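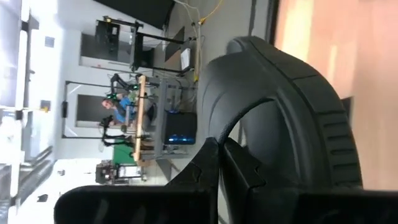 Assunta Bortolotti wrote to tell me that the old version of this section had her importing her whole sheet music list before she'd set up her shelf codes, and that she then had to fix every single record by hand. She's right, the steps were in the wrong order. I've moved them around, so if you printed the earlier pages, please toss them and use these!

## 4. Getting your old list into Skorka

I'm assuming you already have Skorka installed and you've made an empty library (that's section 3). You'll also need your old list as a spreadsheet saved in CSV format. Mine came out of a very tired spreadsheet that had been growing for years, with 3,447 titles in it, and the whole job took me one long evening plus a bit of grumbling the next morning.

### 4.1 Set up your shelf codes first

1. Open **Library > Places** and click **New place**.
2. Type a short code. I use the cabinet letter and the drawer number, like B4 or D11. Don't put spaces in it.
3. Add a longer name if you want one. It shows up on printed labels but you can't search by it.
4. Repeat for every drawer, box and shelf you own. Include the piano bench if that's where the duets live (mine do).
5. Click **Save all**. The button is at the bottom of the list and you may have to scroll down for it.

**Note:** Codes are case-sensitive. If your list says "b4" and you typed "B4" here, Skorka treats them as two different drawers, and you'll get a second one that you never asked for.

### 4.2 Tidy the spreadsheet

1. Make a copy of your file and work on the copy.
2. Put your column headings in the first row. You need at least **Title** and **Place**. I'd add **Composer**, **Arranger**, **Voicing** and **Copies** while you're at it.
3. Delete any blank rows, including the ones hiding way down at the bottom.
4. Check that the **Copies** column has plain numbers in it. I had things like "12 + 1 torn" all over the place, and Skorka reads that as zero. Move the torn ones to a **Notes** column.
5. Save as CSV and pick UTF-8 when your spreadsheet program asks. Otherwise every accent in Dvořák and Fauré turns into soup.

**Caution:** Skorka takes up to 4,000 rows in one file. If you have more than that, split the list in two and import one after the other. It won't warn you -- it just stops reading at the limit and tells you everything went fine.
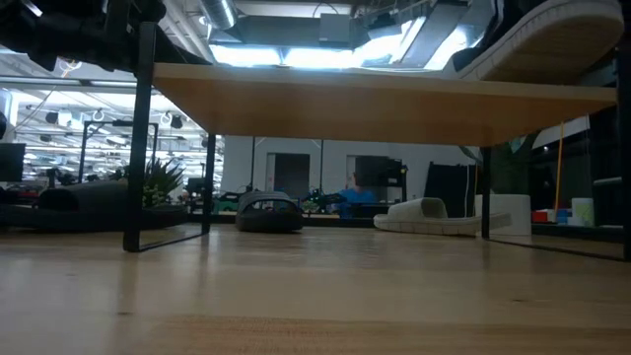
What happens if the same piece is on my list twice?

Skorka keeps both copies as separate records and puts a small yellow flag next to each one. You can merge them afterward from **Tools > Find repeats**. It compares title, composer and voicing, so an SATB and an SSA version of the same anthem won't be flagged.

### 4.3 Run the import

1. Go to **File > Import list** and choose your CSV.
2. Match each of your columns to a Skorka field. It guesses from your headings and it's pretty good at it, although it put my arrangers in the composer field the first time, so do look.
3. Click **Try it out**. Nothing gets saved at this stage. You'll see the first rows as they'd appear in your library, plus a list of problems.
4. Fix the problems in your spreadsheet, save it, and click **Try it out** again. My first try had 291 problem rows, nearly all of them missing shelf codes from a stack I'd bought at the Arellano book sale and never put away.
5. When you're happy, click **Import for real**.

**Caution:** Don't close the lid of your laptop while it's running. Boyang Zou did, over in Indham, and ended up with 807 records and no easy way to tell where it had left off. If that happens to you, go to **File > Undo last import** and start over. It's quicker than trying to pick up in the middle.

### 4.4 Check your work

1. Open **Library > Summary** and compare the number of records with the number of rows in your file (take one off for the headings).
2. Search for a few pieces you know really well and see that the drawer and the number of copies are right.
3. Click **Places** and look for drawers you don't recognize. Those are almost always typing slips. You can rename one to match the right code and Skorka will move everything over.
4. Make a backup with **File > Save a copy**. I keep mine on a USB stick in drawer A1.

**Note:** The label printer settings don't come along with an import. If you're using the long narrow labels we all seem to use in Flornville, set the size to **Narrow 2** before you print anything, or the shelf code lands on the next label down. I wasted most of a roll that way!

Lending records get their own pages in section 5. Leave the **Borrowed by** column out of your file for now, even if it's filled in, and keep the old spreadsheet until you've worked through that part.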